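Workshop notebook, textile dye bench
March

Second round of colourfastness tests on the green pile cloth. The Ornel dye went on in the small vat, Lema in the big one, same liquor ratio for both. Batch number 311 on the tags. Rinse water from the Ornel ran clear sooner than I expected. The Lema took four changes and still had a tint to it, so I let that lot sit overnight and rinsed again at 7.30 am.

Pile direction is a nuisance when judging shade. Brush it one way and it reads mint, brush it the other and it's nearly bottle green. From now on brush everything down before comparing it to the grey scale, and do it by the north window, not under the tubes. 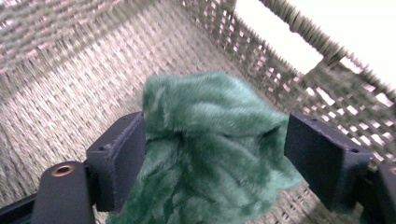
Skuslow reckon the streaking is all nap and no dye fault, and that we should steam a piece flat before blaming the colour. Fair enough. Steamed an offcut after lunch and the streaks mostly went. One patch stayed dark, near the selvedge, so I've kept that piece aside with a pin in it.

Rub test: 33 strokes dry, then the same again damp. Dry was fine on both. Damp left a mark on the white cotton from the Lema, grade 3 at best. Ornel a clear 4.

Vat thermostat is reading 2 degrees high again. Corrected for it in the log but it needs a proper look before the Bramine order, which is 972 metres and can't be re-dyed if we get the shade wrong.
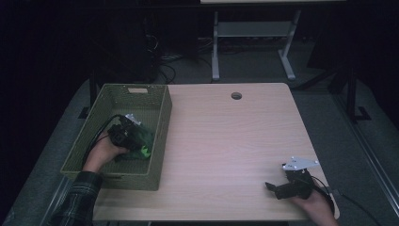
Table and basket, March.

Still to do: light exposure strips, repeat damp rub on the Lema after a fixative bath, order more white cotton. Check whether the fixative dulls the colour.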